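Budgeting for hand-held grippers: your questions answered

Last updated Dec 18, 2024

I buy the kit for our little group at Majimbun, and these are the things people email me about most. I'm no engineer, so bear with me!

Do I need to buy a pair?
Depends on your jobs. Anything one hand can manage (cups, pegs, sponges) is fine with a single unit, and I'd start there. Dishes and trays are where people come unstuck, and then it's two or nothing.

What did yours cost?
We paid 1875 for the pair from Gallau, delivered, and then another 1072 over the first year on bits. Yes, I winced too. Ask for the spares price list before you sign anything – Orla Coughlan got ours out of them in October and it changed which model we went for.
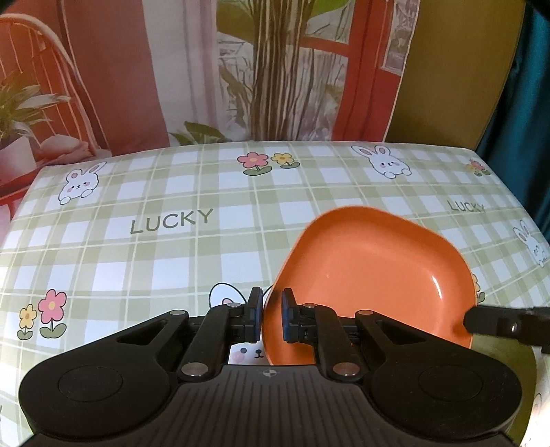 Which spares should I put in the budget?
Finger pads first, then fasteners, then a whole finger if there's money left. The pads are the narrow dark blue bits on the fingertips, and they're what pinches the rim when you pick up something like that orange plate, so I'd never be without a few in the drawer. We keep 18. Slamet Pelupessy thinks that's daft, but he doesn't do the ordering.

And props? Do they need their own line?
Please give them one! Plates and tablecloths are cheap one at a time and horrid all together. I set aside around 3 per cent and top it up when Ecaterina Dobre starts sending me links.

Should I rent first?
If you can find somebody who'll do it by the month, yes. Flonutance quoted us and were perfectly nice about it when we went elsewhere.

Share this page | 3 comments

Contact: Suryani Sutanto, Majimbun equipment desk | © Majimbun | Back to top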